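How to Compare Two Grippers on a Bin Picking Cell
Gratby Automation Notes
Posted 2022-11-03

Most gripper comparisons go wrong before the first pick. The bin shifts, the parts get loaded a little differently, or one gripper gets a week of tuning and the other gets an afternoon. This page covers the procedure we use to compare two grippers on the same arm with the same parts. It assumes you already have a working cell and know how to jog the robot and edit a program.

The two grippers in our last round were the Tsuji multi-finger hand and the Bramero two-jaw parallel gripper. The steps are the same for other models.

What you need

- One arm, mounted and calibrated
- Both grippers with their adapter plates and cables
- A metal bin and at least two clamps
- A set of rigid bars in two colors
- A fixed camera with a view of the bin floor
- A scale that reads to one gram
- A log sheet or spreadsheet

Step 1: Fix the bin

Set the bin on the table and clamp it down. Push on each corner by hand. If it moves at all, add another clamp or reposition the ones you have. Then touch off three points on the bin rim and save them in the controller. You will come back to these points after every gripper change.

Keep the clamp handles low and outside the path of the wrist. Jog the arm slowly along all four walls before you run anything at speed.

Step 2: Set the tool data

Weigh each gripper together with its adapter plate and enter the mass and center of gravity in the controller. Do not reuse the numbers from the data sheet, which leave out the plate and the cables. Our Tsuji hand came to 3882 grams with everything attached.

Next, teach the tool center point. For a parallel gripper, use the midpoint between the jaw tips. A multi-finger hand is harder. Choose the grasp shape you plan to use for the test, close the fingers to that shape, and teach the point where the fingertips meet. Write down the finger positions so you can get back to them.

Step 3: Route the cables

Leave enough slack at the wrist for the full range of rotation, then tie the bundle so the slack stays where you put it. Turn the last axis to both ends of its travel and watch the cables the whole time. A loop that looks fine at the home position can drag on the bin wall at the bottom of a pick.
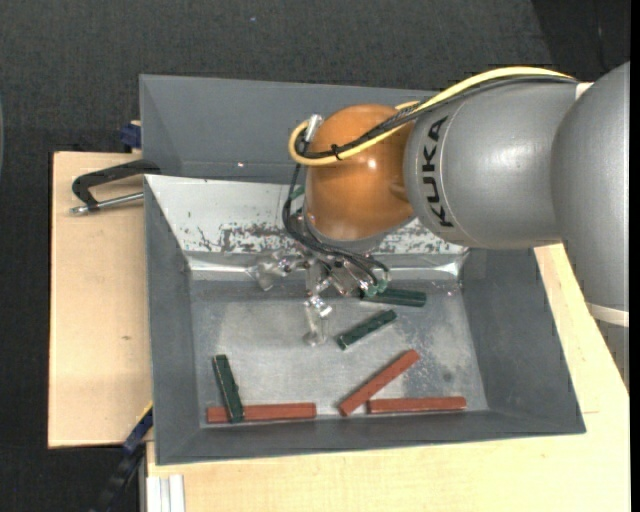
With a multi-finger hand there are usually more lines to manage, so allow extra time. We also reduce the allowed wrist rotation in the program to match what the cables can take. Use the same limit for both grippers, even if one of them could turn further.

Step 4: Load the parts

Use the same number of bars for every run. Drop them in by hand from just above the rim and leave them as they land. Bars against a wall or lying across each other are the ones that separate a good gripper from a fair one, so don't tidy them up.

Two colors help when you go back through the camera images. You can tell which bar was on top without guessing.

Step 5: Run the picks

1. Run 100 picks at 300 mm/s with the first gripper.
2. Log each pick as held, dropped, missed or stopped.
3. Reload the bin whenever it is empty.
4. Swap grippers and check the three rim points.
5. Repeat with the second gripper, same speed and same count.

If the rim points have moved, stop and find out why before going on. In October we lost a full set at the Bernasside shop to a loose clamp, and the data could not be saved.

Step 6: Read the results

Look at the stops first. A stop means a person has to walk over, and that costs more than a missed pick. After that, sort the misses by where the bar was lying – open floor, along a wall, or under another bar. A single success rate hides this.

Write down the changeover time as well. Ours was 42 minutes going from the parallel gripper to the hand, including the cable check.

Common problems

The gripper hits the floor on the first pick: the tool center point is wrong, or the old tool is still selected in the program.

The arm faults during fast moves: check the mass and center of gravity again.

Fingers close on nothing near the walls: the approach angle is probably being limited to avoid a collision. Try tilting the approach a few degrees toward the middle of the bin, and make the same change for both grippers.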